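Stonov Home and School Meeting Kit

Product page, updated 11/18/19

For school parent groups, class representatives and small school boards. The kit has the paper parts of a meeting: agenda sheets, minutes book, voting cards and a box to keep them in. It is made by Stonov and sold by Rowlands School Supply.

Item number: 1339
Sheets in the agenda pad: 60
Voting cards: two colors 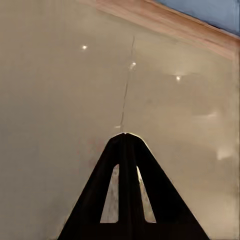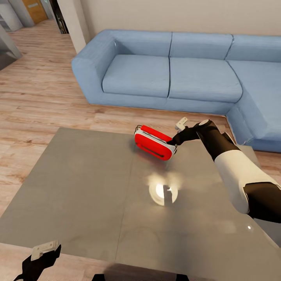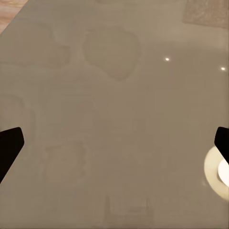

What is in the kit

Agenda pad. Each sheet has space for the date, the names of the persons present, and up to eight points to discuss. The last line is for the date of the next meeting. Many groups forget to agree on this date before people go home, so we printed it in bold.

Minutes book. Hard cover, sewn pages, with the page numbers already printed. The left page is for what was said and the right page is for what was decided, with a narrow column for who will do it. You can write with a ballpoint or a fountain pen, the ink does not go through.

Voting cards. Green is for yes and yellow is for no. A person who wants to abstain keeps both cards down. The cards have a matte surface, and they can be read from the back row of a normal classroom.

Question slips. Parents who don't like to speak in front of others can write their question and give it to the chair before the start. The slips are not numbered and have no line for a name.

Storage box. Closes with a cotton ribbon. It fits on a standard office shelf, standing or lying.

Which size do I need?

The small kit is enough for a class group. If your group speaks for the whole school, please take the Closari edition, which has 600 question slips and a second minutes book. The box of the Closari edition is deeper and does not fit standing on a low shelf, so please measure first.

Languages

The agenda pad is printed in English. A version with English and Spanish side by side can be ordered under number 1099. Delivery for this version takes one week longer.

Refills

All parts can be bought alone, except the storage box. The old minutes books from the Drarnanora series have another page format, but they go in the same box.

Notes for the person who keeps the minutes

The inside cover of the book has a short guide written by Ifor Nicholas, who was secretary of a parent group for many years. He explains how to write down a decision in one sentence, and what to do when two people remember it differently. The guide was made longer in September and now has one page about meetings with an interpreter.

Ordering and returns

Schools can order on invoice. Please write the name of the school and the name of the group, otherwise the parcel often stays at the front office. Unopened kits can be returned within 30 days. Opened agenda pads we can't take back.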